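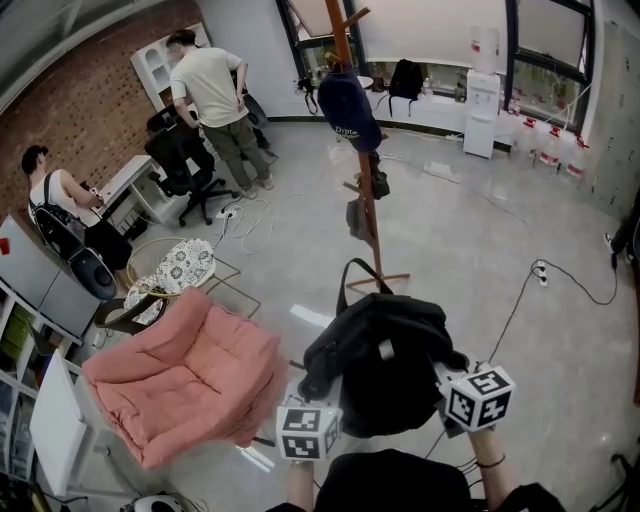
Figure 7.1 A black bag with a looped strap, near a padded armchair and a glass-topped side table.

Chapter 7
Choosing a Ski Area: Altitude, Slope Direction and the Length of the Season

In the previous chapter we studied how snow changes after it has fallen. In this chapter we leave the single snow layer and look at the whole mountain. The question is simple to ask: why can one ski area open in December and stay open for many weeks, while its neighbor in the next valley has to close its lower runs again and again? The answer is not simple, and the student should be patient with it.

After reading this chapter you should be able to
explain how altitude and slope direction influence the snow on a run;
read a basic trail map with attention to sun and wind;
judge when the length of a season is a useful number and when it is misleading.

7.1 Altitude is only the beginning

Many visitors look first at the height of the top station. This is understandable, but the top station tells us little about the place where most people ski. More useful is the height of the base, and more useful still is the share of the runs which lie in the upper half of the area. A resort can advertise a high summit served by one short lift, and all of its beginner slopes may be down by the parking lot.

Consider two neighboring areas, Damico and Wasine. Their top stations have the same altitude. The base of Wasine, however, is 300 meters higher than the base of Damico. In a cold winter the guests will hardly notice. In a mild winter the rain often reaches the base of Damico while it is still snowing at Wasine, and the difference becomes very visible. Damico has 17 runs, and only two of them lie completely above the middle station.

7.2 Where the slope is facing

In the northern hemisphere a slope facing north receives little direct sun in the middle of winter. The snow there stays cold and dry for longer. A slope facing south is warmer and more pleasant for lunch on a terrace, but its surface melts during the day and freezes at night. East and west slopes are between these two cases — the east side softens in the morning and the west side in the afternoon.

A good mountain plan makes use of this. At Tsakiris the ski school begins on the east side and moves across the ridge after lunch, so that the learners do not meet ice in the first hour. We will come back to this plan in Section 7.5.

7.3 Wind

Wind takes snow from one side of a ridge and puts it on the other. For this reason two runs which start at the same lift can have a very different cover. The open bowl at Clurkora is known for this. Its upper part is often blown down to the old hard surface, and the gully below it is filled deeply. Fences are set along the ridge before the season to hold some of the snow in place.

Exercise 7.1
Take the trail map of an area you know. Mark in one color all the runs which face north, and in another color all those which face south. Which runs would you expect to close first in spring? Compare your answer with the table on page 249.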